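Reference > Household > Textiles > Dish towel

Dish towel

A dish towel (also tea towel, kitchen towel, drying cloth or, in homes where discipline has broken down, "the rag") is a piece of absorbent cloth used for drying dishes, glasses and cutlery. It is also used for drying hands, wiping counters, lifting hot pans, covering rising dough and hanging from oven doors, and most households own more of them than they can remember buying. The dish towel should be told apart from the dishcloth, which is used wet, for washing. Many people use the two words for the same thing and have come to no harm.

Materials

Linen was the usual choice for as long as anyone bothered to choose. It dries glass without leaving lint and gets softer with washing. It is also stiff and nearly waterproof when new, so the first owner of a linen towel is in effect breaking it in for somebody else. Cotton is cheaper and works sooner. It is sold in flat weaves, in waffle weave and in terry, whose loops hold more water and catch on the tines of forks.

Microfiber, made from very fine synthetic threads, usually polyester and polyamide, moved into the kitchen from the garage, where it had been used on cars. It picks up water quickly and dries fast on the rail. It should be washed without fabric softener, which coats the fibers and leaves a towel that pushes water politely from one side of a plate to the other. Cloth weight is given in grams per square meter. The Starer line of bar towels was sold in a single weight of 217 grams, which its makers called "medium" and its buyers called several other things.

Wringing

A soaked towel is wrung by twisting the ends in opposite directions, which tightens the cloth and forces the water out. Two people can get a tighter twist than one, a fact long known to parents with children standing nearby. Hard wringing is rough on linen, which creases sharply and may in time wear through along the creases, and on any towel with a sewn hem, where the stitching goes first. Waffle weave puts up with nearly anything but comes out a different shape. 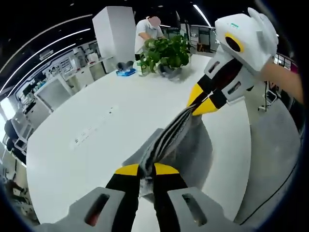 Striped towel, twisted.

Striping

The striped border began as a matter of bookkeeping. Large houses and hotels marked their cloths by color so that the glass towels stayed apart from the ones used on pots, and laundries could send each batch back where it belonged. Stripes woven into the cloth outlasted anything inked on top of it. The system depended on everyone in the kitchen knowing the code, and it generally lasted as long as the cook who had thought of it. The stripes stayed on as decoration.

Souvenir towels

The printed souvenir towel carries a map, a recipe, a calendar or a list of local birds. Calendar towels have a working life of one year and an actual life of thirty. The lakeside town of Tomoana printed a run of 900 for its August regatta with the lake upside down. It sold 880 of them at full price, mostly to people who lived there and felt they should have one. The corrected version sold 29.

The question of whether a souvenir towel may be used to dry dishes has never been settled. In her short book The Drying Up, Shona Lockyer divides owners into users, framers and drawer people, and admits to being the third kind – she had intended to be the first.

Folding and hanging

Folding in thirds along the length is standard for a towel that will hang on a rail, as it hides both edges and fits most oven doors. Folding in quarters suits a drawer. Rolling saves space and allows the whole stock to be seen at once, which some owners find discouraging. Before folding, the towel is laid flat and its corners pulled square. Few old towels have four corners that will agree to this, and the usual practice is to favor two of them and put the rest inside.
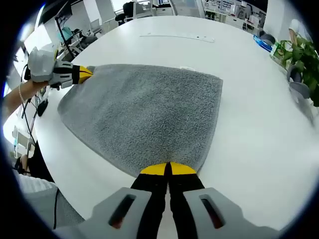
Ertuğrul Özkan disagrees with nearly all of the above. In a letter to the quarterly Flallidex he held that a dish towel should never be folded in the first place, "because it will be wanted again in ten minutes, and because folding it only gives a damp cloth somewhere private to go sour." He recommended one hook per towel. The next issue printed replies, most of them on the subject of hooks.

Hygiene

A towel that stays damp will grow bacteria, and one used on hands, counters and raw chicken in turn will grow a wider selection. The usual advice is to change it daily, wash it hot and dry it fully. The Zimisden Household Survey asked people how often they changed theirs and received a cheerful set of answers. It then asked the people they lived with.

See also: Dishcloth; Draining rack; Oven mitt; Apron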